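Olaia Lorente
June

A thread on what I did this month in place of a personality. I have been collecting demonstrations for a learning system. Put less grandly, I pick things up and put them down again, on purpose, while being recorded.

The job title on the contract is "demonstration operator." My mother tells people I teach robots. My brother tells people I move ornaments. My brother has the better grasp of it.

How it works: you hold a gripper in each hand and wear a harness. You do a small household task with the grippers. Then you do it again. The model (ours is called Driter, don't ask me, I wasn't at the meeting) gets all of that and is supposed to come away with the general idea.

Target for my current task: 200 good episodes. The word doing the work there is "good."

The task is "pick up framed print, move it, stand it back up." I can do this with my hands in the time it takes to read the sentence. With grippers I spent my first morning knocking it flat on its face and saying sorry to it.

Things you find out when you lose your fingers: you have been using your thumbs for everything. You have also been using the side of your palm as a little shelf your entire life and never once thanked it.

Floor Michiels trained me. Her first note was "slower." Her second note was "no, that's sad, that looks like a funeral." There is a speed between brisk and funeral and I have been living in it for weeks.

Her other big note was about hesitating. If I reach for the frame, stop, think, and reach again, the model may learn that stopping to think is part of picking up a frame. So I have to do my thinking beforehand, like someone about to jump into a cold lake.

The left hand is a problem. My left hand has spent its whole life as an assistant and does not want the promotion. On replay you can see it arriving late and then gripping far too hard to make up for it.

We bin an episode if the object drops, if a gripper tag gets hidden for too long, or if the operator does something "not representative of the task." That last one is on the sheet because of me. I scratched my nose with a gripper. It went fine, thanks for asking.

You would think the perfect ones are the most useful. Yichen Xiong, who does the training side, keeps asking for the slightly bad ones. Frame tips a bit, you catch it, you carry on. He says recoveries are worth a lot more to him than another clean lift.

So naturally I tried to fumble on purpose, and it turns out I can't act. He watched 9 of my fake fumbles and said they looked like someone pretending to trip in front of a crush. We went back to waiting for real ones – they come along soon enough.

Variety is the other thing. If the print always starts in the same spot, facing the same way, you get a model that is superb at that spot and useless one inch over. So every episode begins with me moving the frame somewhere new, and I am a person who parks in the same space every day.

I thought I was being random. Yichen plotted my first 100 start positions and they made a neat little banana. Apparently that's simply the shape of where my arms like to go. Now I roll dice. Two dice, a grid taped up in my notebook, and no opinions.

Luana Sales got socks. I want that noted. She folds socks and everyone says "ooh, soft objects, very hard, very exciting." I have a rigid rectangle with edges and I get asked if I'm nearly finished.

The print, by the way, says LOVE OF NATURE. I have now read it more times than anyone alive, indoors, under office lights, holding it by the bottom edge with a machine part.

We got the first trained version back at the start of the month. It lifted the frame on the second try. Then it paused just before setting it down, and dipped a bit to the left, and I knew that dip. That was my dip. I have never felt so seen or so insulted.

Olga Valcárcel says every operator's habits show up like that if there's only one person in the data, and the fix is more people. So next week Luana and I swap. She gets the frame. I get the socks. I have been practicing at home and the socks are, I'm sorry to say, very hard and very exciting.

Count as of 4 p.m.: still short of 200, but close enough that I've stopped doing the math out loud. Back to it. Frame in the grippers, both hands awake, for now.

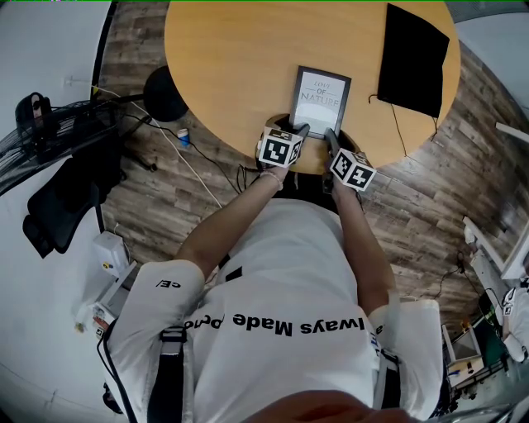
Bottom edge, both hands, no thinking.

Comments

Luana Sales: "Moving ornaments" is going on your mug. Also please don't practice on my socks, I need the good pair.

Figueroa: I did this with coffee cups at another place. Three months later I still pick up my own mug as if someone is going to grade it.

Bratari: do the dice really help? could you not have a script spit out the start positions

Olaia Lorente: @Bratari we could and Yichen has offered one twice. I like the dice. They're the only part of the day with any suspense in it.

Floor Michiels: For the record, the funeral note was fair.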